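Speaker notes, Cluravton evening session, 02/08/2026
Duygu Altıntaş
Talk title: Teaching by hand. A review of the Julano two-gripper kit

Opening (keep it short, people have just eaten)

Hi everyone, I'm Duygu. I've been testing the Julano kit since July and I have had a ridiculous amount of fun with it, so if I start talking too fast, wave at me.

I don't work for them and I don't get a discount. We paid for our kit, we had it shipped to the Sakum office, and nobody at Julano has seen these slides.

Ask for hands: who has recorded demonstrations by steering a robot arm? Who has done it with handhelds? Expect more of the first group. Say hi to the second group, I want to hear from them at the end.

What you get

Two handheld grippers, left and right. Marker cubes that mount on them. A camera on each gripper. A head strap with a camera, a chest mount, the cables, and a case that really does fit everything back in (I timed my first attempt at packing it and I'm not sharing the number).

Pass the left gripper around the room at this point. Tell people to squeeze it! The trigger feel is my favorite part of the whole thing. Light at the start, firmer as the fingers close, and after ten minutes I stopped thinking about it.

Why I picked small, rounded objects

Boxes are easy. Everyone demos boxes. I wanted things that roll, things that might crack, and a tight space to work in, so that the wrist has to turn and the cameras have to cope with white walls close up. A compact appliance with a door does all of that on one table. Reaching in is a natural movement for a person and a fairly nasty one for an arm, and I wanted to know how the recordings would hold up.

Pictures (leave each one up for a bit, let people look before talking)
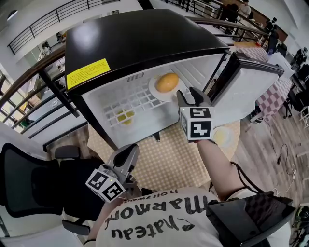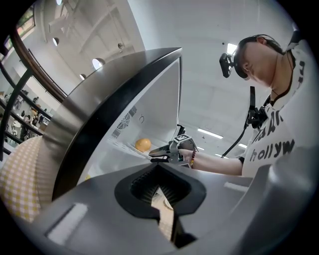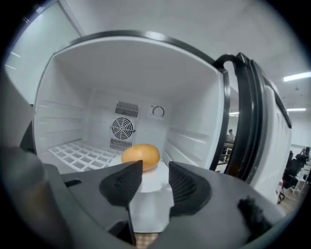 Gripper work inside the open appliance. First picture from the head, second and third from the handhelds.

Talking points for these

On the head view: point to the marker cubes. Both are in sight, one on each gripper, and the right one is well forward while the left hangs back. I love this angle for reviewing, you understand the task at a glance.

On the second: look how much you get from low down. The other gripper, the orange-yellow fruit on the rack, and the person's face direction too. The price is that the housing eats the bottom of the view. You get used to it. Someone always asks about the ceiling lights, so mention that we left the exposure on auto.

On the third: this is the one I get excited about. Egg just past the fingertips, and you can see the honeycomb texture on the finger pads. Pause here. If you train on gripper views, this is the view that matters.

What went well

Setup. Two people, one table, and we were recording before the coffee was cold.

We kept 627 takes over the whole test. Sorting them was painless, the review software puts the camera views side by side and you can throw out a bad take with one key.

New people pick it up fast. Nkosi, the pilot project next door to ours, sent over 4 people who had never touched it, and I gave them a very short intro and got out of the way. Their takes are in the set with everyone else's.

What bugged me

The cables. Oh, the cables. I want a wireless version so badly. You learn to loop the slack up your arm, but you still feel it when you reach.

The chest mount straps are stiff, and they slide on a thin T-shirt. We ended up putting it on tighter than was comfortable. Say this plainly, it's the one thing I'd ask Julano to redo.

Battery: 40 minutes on a full charge in our hands, then a swap. Fine for us. Annoying if you plan long sessions, so buy the spare pack.

Marker tracking dropped out when a cube went deep behind a door or the rim of an opening. The software flags it, which I appreciated, but you need to check those takes by eye. (If someone asks for a percentage: I didn't log it properly in the first week, so I don't have a fair one. Don't guess.)

Would I buy it again?

Yes! For a small team that wants lots of everyday handling and doesn't own an arm for every desk, it's a great fit. If your tasks need force readings, wait, this version doesn't record them.

Demo, if there's time

Kit is on the side table. Volunteers wear the head strap, I do the chest mount for them. Two takes each, then swap. Keep drinks off the table.

Questions

Likely ones: file formats (show the export menu), left-handed use (works, swap the sides in settings), cleaning the finger pads (damp cloth, let them air dry), shipping times (ask Julano, ours isn't a typical case).

Get the left gripper back before people leave.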